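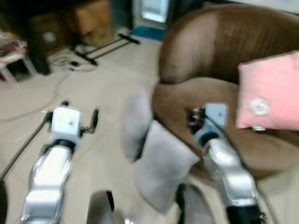 Luvine Reading Room: how we're getting on

Progress report to the Mousavi Fund, 06/05/2026

Hello again from Hullthorpe! I was asked to keep this one shorter than the January report, which ran to far too many pages (sorry), so I'll stick to what we've spent, what we've done and what's still bothering me.

Where the money has gone

You gave us £2000 for the first stage and I've spent £1219 of it so far. Most of that went on books, then shelving, then a chunk on printing that I hadn't budgeted properly. The printer in town put their prices up between my quote and my order, and I'd already promised the leaflets to the primary school, so I swallowed it. The receipts are in the folder I sent over last week, in date order apart from two from the second-hand book fair, which are handwritten and stuck on a sheet at the back.

The rest is meant for large print books and the audio collection. I've held off on the audio side while I work out whether people want discs or downloads. I was sure it would be downloads. Then I asked at the lunch club and nearly everyone there wanted discs, and several wanted to tell me at length about the player they'd had for years and how good the buttons were.

Books and borrowing

We opened with just over 1000 books on the shelves, nearly all donated, and I've now been through every single box from the Tirkska clearance. Some lovely things in there! Also a great many old tax guides. I've kept crime, family sagas, local history, cookery and anything for the under-tens, and passed the rest to the charity shop.

We have 114 people signed up to borrow. I'd told you to expect fewer than that by now, so I'm pleased, although signing up and coming back are two separate things and I don't yet have a good way of showing you the second one. The card system tells me what's out but it doesn't tell me who's been in for a sit and a read. I could put a tally sheet by the door. I've been putting it off because I think it would feel a bit official, but if you need that figure for your own report, say so and I'll do it.

Crime goes out fastest by miles. Poetry has hardly moved, so I've shifted it to the shelf at eye level next to the kettle to see if that helps.

Making it somewhere to stay

You asked in your last letter whether we were thinking about comfort as well as stock. Yes, very much. The feedback slips keep coming back to the same things: better light for reading in the afternoon, somewhere soft to sit, and less of a draught from the back door. I've had the draught strip fitted (that's in the receipts) and it's made a real difference. Lighting is harder, as the sockets are all along one wall and I don't want leads trailing about where people walk.

Soft seating has come up more than anything else, mostly from parents who'd like to read with a little one
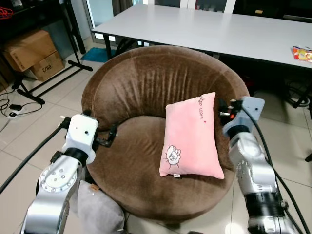 and from older readers who find the stacking chairs hard going after ten minutes. The two groups want rather different things, mind you. A deep, low seat is heaven for a child with a picture book and a nightmare for anybody with a bad knee, so I'd like us to have a mixture, including at least a couple of firm, upright chairs with proper arms. I haven't put a figure against that yet and I'm not asking you for one today.

Story mornings

These have gone well. We started with the youngest ones and a short rhyme session, and I've since added a second slot for the five to sevens. The second one was chaos the first time, as I'd picked a book that was much too long and lost them all by the middle. Shorter books since then, with plenty of animal noises, and it's settled down nicely.

What hasn't worked

The evening book group. I tried it three times and it never really got going. I think seven o'clock is wrong for people with children and wrong for people who don't like driving home in the dark, which covers most of Hullthorpe. I'm going to try it again in the summer at half past four and see.

The leaflet also had the wrong opening hours on it, which was entirely my mistake. I've corrected the ones I had left with a pen, and the next batch will be right.

What's next

Large print order goes in this month. I'll decide on the discs once I've heard back from the sheltered flats. I've also started a wants list by the returns box and it's filling up quickly, so I'll send you a copy with the next set of receipts.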